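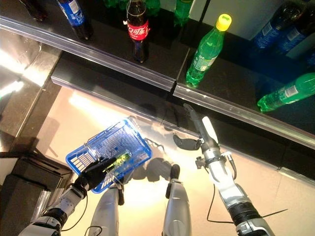
Picking from a drinks shelf, with the basket carried in the left hand.

How to set up a safe shelf-picking run

These steps follow the Staler house rules for humanoid robots working in store aisles. They cover bottled drinks only. Wellington Vieira keeps the master copy, last revised March 22, 2024.

Before you start

Close the aisle at both ends. Set the floor markers 940 mm out from the shelf base and keep people behind them while the arms are powered. Test the stop button from where you will be standing.

Wipe up any spills. Check that cables clear the feet and have enough slack for a full reach.

Set the limits

Open the Semum panel and load the bottle profile. Set hand speed to 115 mm per second near the shelf. Away from it, 465 mm per second is the most we allow with a basket in hand. Keep basket loads to 6 bottles, fewer if they are glass.

Make the pick

Bring the gripper in from the front of the shelf. Don't reach over a price rail at an angle, as the wrist can catch it. 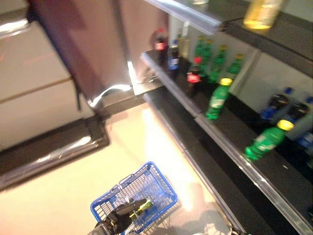 When placing a bottle in the basket, lower it until it rests on the bottom before you open the fingers. The basket should be held still or set down during this step. Dropping from the rim counts as a failed pick under the rules, even if the bottle is fine.

If a bottle on the shelf is lying on its side, leave it for the operator. Pause the run, cut arm power, then stand it up by hand.

Log each stop with the time and the reason. Send logs to Solange Cavalcanti at the end of the shift.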